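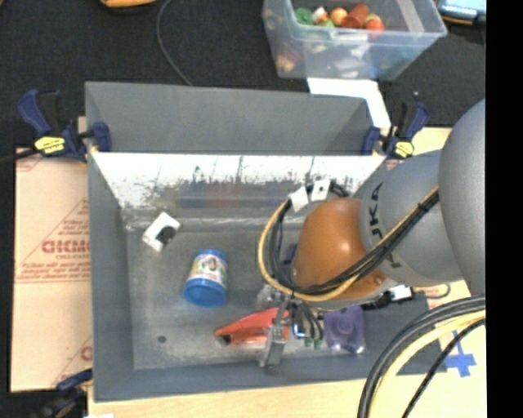 Stirmont Service Desk
Second-Line Support, Business Applications

Ticket 2472
Status: Resolved, monitoring
Opened: 2024-11-19
Site affected: Brutidholm office
Application: Painemal expense reporting

Reported problem
Staff at the Brutidholm office are unable to submit expense reports that contain more than one attachment. The form closes after the Submit button is pressed and the report returns to Draft. No error message is displayed. Reports with a single attachment are accepted. The Dostov office uses the same version of the application and has not reported the fault.

Initial checks
Browser cache cleared on 2 workstations. No change.
Same report submitted from a Dostov account. Accepted.
Same report submitted from a Brutidholm account while connected to the Dostov network. Rejected. The network was therefore ruled out as the cause.

Findings
The application log shows the upload ending with a session timeout. The session limit for the Brutidholm user group is set to 73 seconds. The limit for all other groups is 300 seconds. The shorter value was entered in July, when the group was moved to the new permission template, and was not corrected afterward. Large receipts sent together exceed the limit before the form is saved.

Action taken
The session limit for the Brutidholm group was changed to 300 seconds. Users were asked to sign out and sign in again for the change to apply. A test report with four attachments was then submitted and reached the approval queue.

Open items
Reports returned to Draft have kept their text but not their attachments. Employees must add the receipts again before submitting. Finance has agreed to accept these reports after the monthly cutoff, provided that this ticket number is entered in the comments field.
The missing error message has been recorded as a separate request with the application team.
This ticket will remain under monitoring until the next expense run is complete. Any further rejected report should be added to this ticket, with the report number and the time of submission.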